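Workshop Notebook, Materials Room
Entry dated 1 August 2020
Entered by: Zarmeena Soomro
Copied to: Uliana Bondarchuk, Danish Sial, Wajid Minhas

Subject: Sorting of the toy brick stock by color, work order 3414

Purpose

The mixed brick stock received from Daltau in January is to be separated by color before it is issued again. The previous arrangement, in which all bricks were held in a single carton, led to repeated delays at the start of sessions and to several incomplete kits. Mr. Minhas asked that the new method be written down while it is still being settled, so that the next person assigned to the bench does not have to work it out again.

Bench and containers

The work is done on the marble-patterned tabletop in the planked bay. The three bins stand in a row toward the back wall in this order from the left: yellow, teal, white. The order is fixed for the duration of the work order. Light blue bricks go in the teal bin and red bricks in the white bin. The yellow bin is held in reserve and stays empty until the third color is agreed. 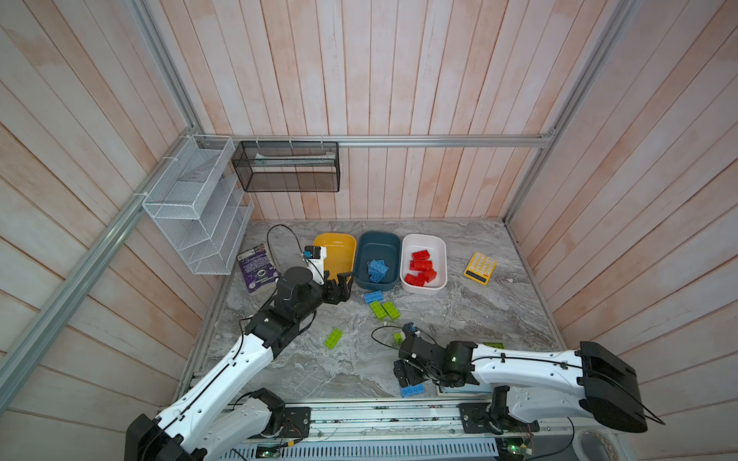 Ms. Bondarchuk questioned whether bin color should match brick color. It was considered. The department does not own a red bin, and the purchase request sent to Elinine has not been answered. Staff are therefore asked to learn the present assignment. A printed label was tried on the rim in January and came off within 2 days, and no further labels will be used until a better adhesive is found.

The wire baskets on the walls are for flat items and packets only. Bricks are not to be placed in them, as the smaller plates can fall through a wide mesh. The white organizer and the black basket are both held by ties, and neither has been rated for weight. Mr. Sial will look into proper brackets.

Method

Bricks are moved one at a time. This is slower than tipping, but tipping was found to carry small plates across with the larger pieces, and these were then missed at the check. A long brick is lowered into the bin before it is released. Pieces dropped from height tend to bounce off the inner ledge and come to rest on the tabletop behind the row, where they are easily overlooked.

Flat plates are treated as bricks for the purpose of this work order. They go in with their color and are not set apart. Mr. Dhanial prefers a separate container for plates — his reasons are in the Standavov folder — and the matter will be reviewed when the whole stock has been sorted.

Joined pieces are to be taken apart before they go into a bin. Where two pieces cannot be separated by hand, they are passed to Mr. Sial together. Tools are not to be used, as the edges mark easily. Smudged bricks are accepted and will be washed later with the rest. Cracked bricks are withdrawn.
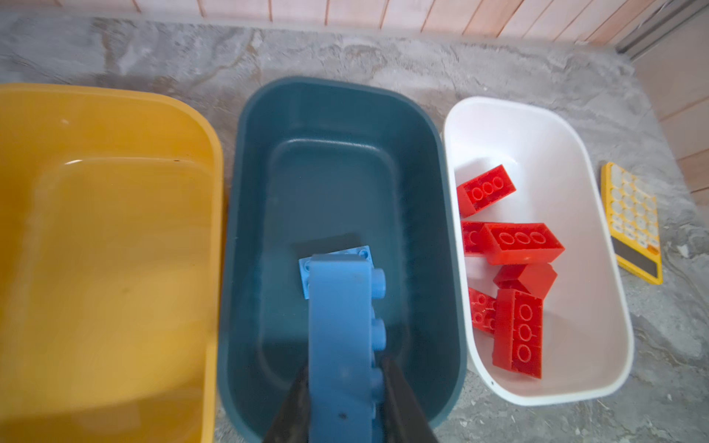 Outstanding items

1. Confirm the third color for the yellow bin (Bondarchuk).
2. Obtain a reply from Elinine on the red bin (Minhas).
3. Replace the ties on both wall baskets (Sial).
4. Decide on the treatment of flat plates (Dhanial, Soomro).
5. Return the empty Daltau carton to Mofokeng stores, shelf 57.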